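스칼리릭(Skalirik) 연구소 방문기: 빈 피킹 소프트웨어를 보고 와서

작성일 05/07/2021

월요일 아침부터 비가 와서 갈까 말까 망설였는데, 다녀오길 정말 잘했습니다. 스칼리릭 연구소 공개일 소식을 듣고 신청해 둔 지가 한참이라 전날 밤에는 괜히 설레기까지 하더라고요. 우산을 접고 들어서니 안내를 맡은 스비틀라나 바실렌코(Svitlana Vasylenko) 씨가 따뜻한 차부터 내주셨습니다.

인식보다 어려운 것

이 팀이 만드는 Drultis는 상자 속 부품의 자세를 추정하고 집는 순서와 팔의 경로까지 정해 주는 소프트웨어입니다. 저는 당연히 카메라 인식 얘기가 길 줄 알았는데, 설명의 절반 이상이 경로 계획이었어요. 블록 하나마다 파지 후보를 100개 뽑고, 상자 벽과 부딪히는 후보부터 지운다고 합니다. 손가락만 보면 멀쩡한 자세인데 손목이나 케이블이 벽에 걸려 탈락하는 경우가 꽤 많다고요. 그래서 충돌 모델에 케이블 다발도 두툼한 원통으로 넣어 둔답니다. (저희 회사에서는 그걸 빼먹고 호스를 두 번이나 뜯어 먹었지요!)

실습대에서는 KUKA 팔이 회색 금속 상자 안으로 그리퍼를 내리고 있었습니다. 붉은 블록과 녹색 블록이 바닥에 흩어져 있는데, 녹색 둘은 앞벽 가까이에 바짝 붙어 있어서 저라면 맨 나중으로 미뤘을 것 같아요.

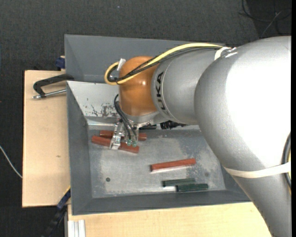

로그 화면 앞에서

샤밈 오라크자이(Shamim Orakzai) 씨가 보여 준 기록 도구가 저는 제일 부러웠습니다. 시도마다 추정 자세, 버린 후보, 버린 이유가 한 줄로 남고, 그 줄을 누르면 당시 계획을 시뮬레이터에서 그대로 다시 돌려 볼 수 있어요. 최근 시험은 1,000회였고, 그중 624회는 첫 번째 계획을 수정 없이 실행했다고 합니다. 나머지는 대부분 접근 각도를 바꿔 다시 계산한 경우였고요. 붙어 있는 블록은 윤곽이 하나로 합쳐져 보일 때가 있어 따로 분류해 들여다본다고 하셨습니다.

질문을 일곱 개나 적어 갔는데 수다가 길어져 다 못 여쭤봤네요. 힘 제어 쪽은 11월 공개일에 다룬다고 하니 그때 또 신청하려고 합니다.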